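Old Workstations, Open Cases: Gallery

Posted January 26, 2025 by Lucimara Arruda

Every few months somebody tells me that an old workstation only needs a different processor and it will be good as new. I have my doubts. Omprakash Mathur has been arguing the other side since March, and he got his way, so the covers came off and the sockets got opened. I still think most of the money people put into machines this age would be better spent on a used one with a warranty, but look for yourself.
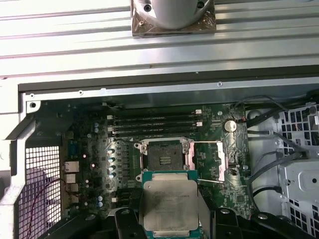
Processor just below the open socket, with four empty memory slots above. The smudges on the metal lid don't fill me with confidence.

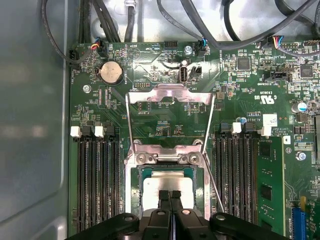 Processor in the socket, retention frame still up. One green memory module is in, on the right. The word BATTERY is printed next to the coin cell, for anyone who was wondering. 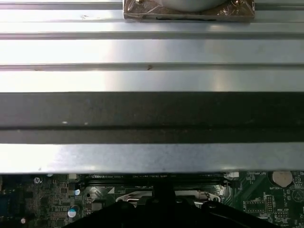

Ridged sheet metal, with specks and a small brown spot in one of the grooves. I wouldn't call it clean. 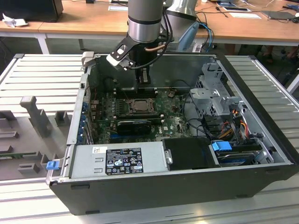 A black tower on its side with the panel off. Dusty board, processor under its retention frame, no cooler attached. Blue drive handle at the lower right.

Omprakash says a faster chip buys an office machine another 3 years. Maybe. I asked him what he was basing that on and got a shrug. Ingegerd Wallin keeps a list of the upgrades she has paid for, 23 of them, and by her own count 2 made a difference she noticed at her desk. She would have been happier with more memory, and so would I.

The sellers don't help. Fotent will list a secondhand processor as "tested" and leave it to you to ask how. Before you order one, check the exact board revision and whether the firmware supports the chip. Ask for a photo of the contacts too, as the lid tells you very little. And price the thermal paste and a decent cooler before you decide you've found a bargain.

Naveen Tripathi wants a second gallery with benchmark numbers. He's welcome to run them.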